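Teaching a Simulated Delivery Robot to Cross the Street: A Walkthrough for Student Clubs

Posted 12 May 2018 in Club Tutorials

Welcome back, everybody! If you followed the April tutorial, you already have a little robot that can roll down a sidewalk, keep itself off the grass and stop when something gets in its way. Our club spent a good long while being proud of that, and then we signed up for the Wutance Challenge, read the rules on the bus home, and found out that the course has a street in the middle of it. So this month we're crossing the street.

Everything on this page happens in simulation. You don't need a robot, a cart, or a parking lot, and you certainly don't need a real intersection. You need a computer that can run Skirnero (the city simulator the challenge uses), the Marino starter code, and a couple of afternoons. If you've never written a line of code before, pair up with someone who has. Most of our members work in twos anyway, one typing and one fussing over the typing, and both of them learn plenty.

What you'll need before you start

Skirnero, installed and opening without errors
The Marino starter code, unzipped into a folder you can find again
Your finished sidewalk program from the April tutorial
A notebook, the paper kind, for writing down what you changed and what happened

Please don't skip the notebook. We have lost more work to "wait, which number did I change?" than to any bug in the program.

Step 1. Load the city map

Open Skirnero and pick the map called Clitotlow from the list. It's the big downtown one, and it takes a while to load the first time, so go get a snack. When it's ready, choose the robot camera view. There is a nice overhead view too, and everybody wants to use it (we did, for weeks), but your program only gets what the robot's camera gets, and it helps a great deal if you get used to looking at the world that way from the start.

Put the robot on the curb using start point 5. Leave traffic turned off for now. You'll have plenty to worry about without cars.

Step 2. Find the stripes

The Marino code hands you each camera picture as a grid of brightness values. Paint is bright and asphalt is mostly dark, so the plainest thing to try is a cutoff: anything above a certain brightness counts as paint, and anything below it counts as road. Open the settings file and find the line called paint_cutoff. Nudge it up and down while you watch the preview window, until the stripes light up and the road between them mostly doesn't.

You will get speckles. The road in this map has a coarse, grainy look to it, and the edges of the stripes are a bit rough, so a perfectly clean result isn't coming no matter how long you fiddle. What you want to do is throw away the little specks by telling the program to ignore any patch smaller than a minimum size. We set min_patch to 3000 for the stripes closest to the robot, and it worked nicely for us. Your number will be different if you've changed the camera resolution.

One more tip for this step: only look at the bottom half of the picture. The sky is bright, some of the buildings are bright, and the first version of our program was very sure that the crosswalk was in the clouds. Set look_from_row to the middle row and that problem goes away.

Step 3. Check the spacing

Brightness alone will fool you. A lane line is paint, too, and if your robot decides that a lane line is a crosswalk it will happily set off down the road. The good thing about a crosswalk seen head-on is that the stripes come in a pattern. The near one looks thick, the next one looks thinner, and they squeeze closer and closer together as they get farther off.

So have your program go up the middle of the picture and note where each bright band starts and stops. Then compare each band with the one before it. If they keep shrinking in order, you've probably got a crosswalk. If you get one lonely band, or a band that slants off to the side, leave it alone.

It's worth pausing the simulator at the start point and going over one still view together before anybody writes this part. Put it up on the big screen and have your partner point to what the program should keep and what it should throw away. The white lane line on the left and the thin yellow line through the intersection are good ones to argue over, and so is the faint second crossing way off toward the right — that one really is a crosswalk, just not ours.
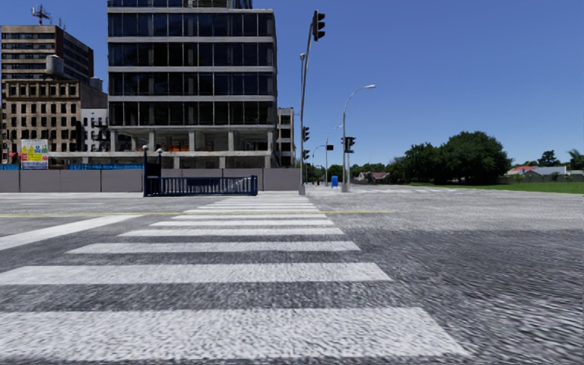
Step 4. Pick something to aim for

Once the robot knows it's looking at a crosswalk, it needs to drive straight across. Our first try was to steer toward the center of the nearest stripe, over and over. It wobbled terribly. The nearest stripe fills so much of the view that a tiny turn moves its center a lot, and the robot kept correcting its own corrections.

Steering toward the middle of the far stripes was much calmer. Use the last few bands your spacing check accepted, average their centers, and aim there. Then turn down turn_gain until the robot stops swinging. If it drifts off to one side and never comes back, you've turned it down too far, so bring it up a little and try again.

Step 5. Decide when to stop

As the robot gets close to the far curb, it runs out of stripes. Your program should treat that as good news and slow down. Have it creep forward for 2 seconds after the last stripe leaves the view, then stop and hand control back to your sidewalk program. On this map there's a railing at the far end of the crossing, so make certain your obstacle check from April is still switched on. Ours wasn't, and we heard about it from the collision counter!

Step 6. Run it again, and again

One good crossing doesn't tell you much. Use the repeat tool in the Marino folder to run the same crossing with small changes in the starting angle, and let it go while you eat lunch. We did 106 runs before we felt ready to turn the traffic on, and we wrote down every failure in the notebook with the angle next to it. Most of ours came from starting angles that were too far to the left, and we fixed them by having the robot turn slowly in place until it had a good set of stripes before it moved at all.

When your runs look steady, save a copy of the whole folder and put the word "working" in the name. Next time we'll get into reading the traffic signals, so keep that copy somewhere safe and don't let anybody tidy it.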